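Olta Fabric Terms

A word list for people who write product text about household cloth. Olta collects short phrases for color, surface and drape, in American English, with a plain definition for each. It grew out of a style sheet kept by Shalini Bansal at Kushwaha, a mail-order shop for curtains and bedding.

Version date: March 2, 2022

Contents

terms.csv holds 600 entries, one per line
colors.csv holds the color names, grouped into 8 families
notes.txt lists words we dropped and why

Each entry has 5 fields: term, family, definition, sample sentence, editor. The editor field is a pair of initials. Blank means the entry came over from the old style sheet and has not been reviewed.

Color terms

Blue is the largest family. "Royal," "cobalt" and "navy" are separate entries. Use the main color first and the shade second when a cloth changes under the light. 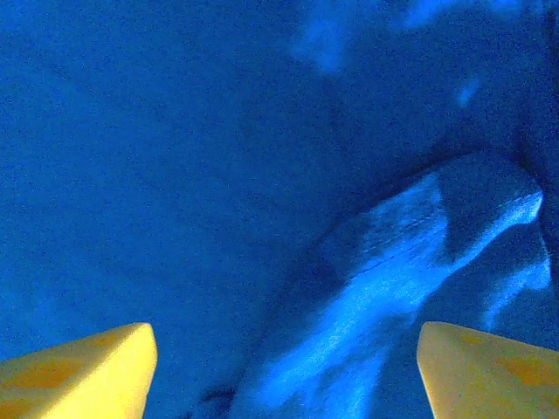
Blue fabric, close up. Terms: royal, navy, cyan highlight.

Surface terms

"Wrinkled" covers the whole surface. "Crease" means a single line with a clear direction. "Sheen" is weaker than "shine" and should not be used for sequins or foil. Szabolcs Lengyel rewrote this group in November after readers at Bredum kept mixing up "fold" and "pleat."

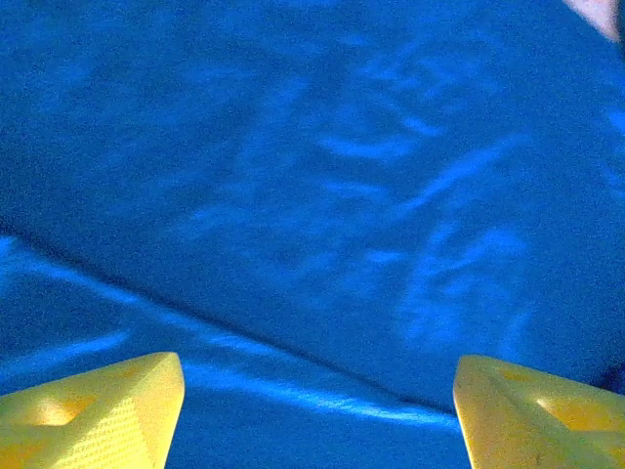 Blue cloth with a long diagonal crease. Terms: wrinkled, crease, faint sheen.

Known gaps

Lace and netting have only 6 entries between them. Trade names are left out. Spellings follow the Plosdale house guide, so "gray" is used throughout.

Corrections

Send the term, the line number and your suggested wording to the Olta list. Please keep definitions under two lines.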